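Histoire sociale des villes, séance 3
Les débits de boisson à Elville : lire un registre de police

Le cours précédent portait sur les sources fiscales. On passe aux registres de police, qui renseignent sur une population peu présente dans les rôles d'imposition : journaliers, colporteurs, domestiques sans place, soldats en congé.

Le registre d'Elville contient 277 feuillets. Les tenanciers y sont inscrits par rue, avec l'heure de fermeture imposée et les amendes. Le faubourg de Clandmont occupe à lui seul 60 feuillets, ce qui ne prouve pas qu'on y buvait davantage : les rondes y étaient plus fréquentes. 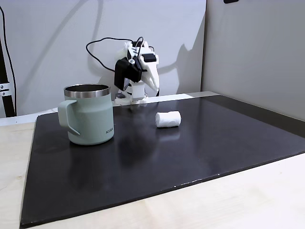

Le vocabulaire des récipients pose un problème de lecture. Le greffier écrit « pot », « pinte » ou « gobelet » sans préciser la matière ni la contenance. Un inventaire moderne noterait sans peine une tasse isotherme vert sauge à bord en inox ; le greffier, lui, ne décrit l'objet que s'il a été volé ou cassé. Il faut donc croiser avec les inventaires après décès, où l'étain et le grès sont distingués.

Attention aux surnoms. « Porkus » désigne tantôt une enseigne, tantôt le tenancier lui-même. Même difficulté pour la maison Manalastas, citée sous trois orthographes. Ne pas fusionner les mentions avant d'avoir vérifié la rue.

À préparer : relever dans l'extrait distribué (cote 2791) les amendes pour ouverture tardive, puis rédiger une page sur ce qu'elles disent des horaires de travail du faubourg. Travail à rendre en juin, avec la transcription.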